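Print this page | E-mail this to a friend

We use cookies to remember that you have already told us about cookies. Accept | Settings

Cold feet, warm ceiling

Oksana Stelmakh looks after the heating in old buildings. Vira Kuzmenko went to ask her why it never works.

The first thing Oksana Stelmakh does on entering a room is touch the radiator. She did it in the café where we met, on the way to the table, with the back of her hand, as one might check a child for fever. "Top's hot, bottom's stone cold," she said, sitting down in her coat. "Sludge." Then she ordered the soup.

Stelmakh is a heating engineer in Clitanau, which has a wet climate and a great many public buildings put up by people who believed that comfort was bad for the soul. Her customers are chapels, a library, two primary schools and a reading room with a dome. She is fond of all of them except the dome.

"Heat goes up," she says. "I don't know who they thought was going to be sitting up there."

She came into the trade sideways. She had been translating manuals for Flakton, a firm that made boilers and, as far as she could tell, disliked anyone who owned one. After a few years of turning "the user must on no account" into three languages she wanted to see what it was that the user must on no account touch. She enrolled on a college course at thirty-four and was, for most of it, the only student who had read the instructions.

"They gave me a spanner and I was lost for the rest of my life. I'd spent years at a desk being correct. A pipe doesn't care if you're correct. It leaks or it doesn't, and if it leaks you get it down your sleeve."

Her first solo job was at the Symonenko hall, where the caller had complained of knocking. The dance class blamed the chess club, who met upstairs, and the chess club had written a letter. Stelmakh lay on the floor with her ear to the boards for most of an evening. It was a length of pipe notched too tightly into a joist, creaking each time it warmed and grew a hair longer. She eased the notch and put a scrap of felt under it. The letter, she says, was never withdrawn.

I asked what people get wrong. She put down her spoon, and I saw I had asked the question she likes.

"They turn the thermostat up to make it go faster. Everybody. I've had professors do it. The thermostat is a place to stop, it's no kind of accelerator. You set it at twenty-eight and the room warms at exactly the speed it was going to, and then you've forgotten, and you come back from lunch and the piano's out of tune."

There is also the matter of the sofa. "You pay for a big radiator, you pay a man to hang it, and then you push a sofa against it and spend five winters heating the back of a sofa. I go into houses and I want to move furniture. I have moved furniture. You have to do it when they've gone to put the kettle on."

I have a sofa against a radiator. I wrote this down without looking up.

Much of the job is archaeology. Nothing in an old building was ever taken out, she explains, it was only added to. At the library she found pipes of three ages running side by side under the floor, the oldest serving a cloakroom that had been bricked up. It had been kept nicely warm all that time. The plans were no help, being drawn by someone who admired symmetry and had not been down there.

"There was a note in pencil on the wall by the stopcock. It said 'not this one'. No name, nothing. I've never had a more useful document in my life."

She works now and then with Demyd Hutsuliak, who is 71 and retired from the trade in the sense that he no longer sends invoices. Hutsuliak can find a leak by smell. He holds that underfloor heating is a passing fashion, and when it is pointed out to him that the Romans had it, he says yes, and where are they. Stelmakh likes underfloor heating and has stopped saying so in the van.

"It's low and slow, it suits a stone building. You run it cooler, you run it longer, and you leave it alone. It's the leaving alone they can't manage. At Stusari they had a beautiful system in the old school, every loop labelled, and each teacher went in and gave the valves a little turn on the way past. By November you could have grown tomatoes in the infants' room and hung meat in the office."

What did she do?

"I put a lock on the cupboard. Then I gave the head teacher the key, and she turned all of them."

The reading room with the dome is a longer story and takes us through the soup and into cake. The bill for one winter had been 596 litres of oil over what the trustees had budgeted for, and they had concluded that someone was stealing it. They had gone as far as buying a padlock. Stelmakh went up on a bright morning with a stick of incense and let the smoke show her where the air was going. It went straight up, turned left at the cornice and left the building by a ventilator that had been painted over on the inside in the open position.

"So nobody was stealing it. They were giving it to the pigeons. They were almost disappointed, I think. They'd had a suspect."

The repair was a board, some wool insulation and an afternoon on a tower. The whole thing came to around 200, less than the trustees had spent on discussing it, if you allow for the biscuits. The room is still cold at ankle height and always will be. She has advised slippers, in writing.

I wondered if she was ever tempted by new buildings, where the pipes are where the drawing says.

"I did one. Very clean. Everything had its own little cupboard and it all worked and I was home by three." She considered this. "I wouldn't say I enjoyed it."

She would like more young people to come into the work, and gives a talk at the college each year, to which she brings a cut-open radiator full of black muck. It does not fill the course, but they remember it. One girl asked if she could keep the muck.
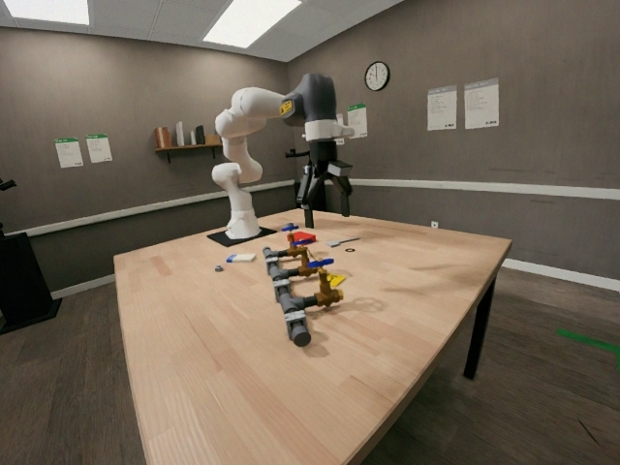

"She's the one I'd hire," Stelmakh says. "You can teach anybody to bend pipe. You can't teach them to want to know what's in the bucket."

She paid for her half of the cake, buttoned the coat she had never taken off, and stopped at the counter on her way out. When I left, the owner was kneeling by the radiator with a washing-up bowl and a worried look, and Stelmakh was holding the torch. I went home and moved the sofa. There was a sock behind it, perfectly dry.

Print this page | E-mail this to a friend

Contact us | Copyright remains with the authors | Back to top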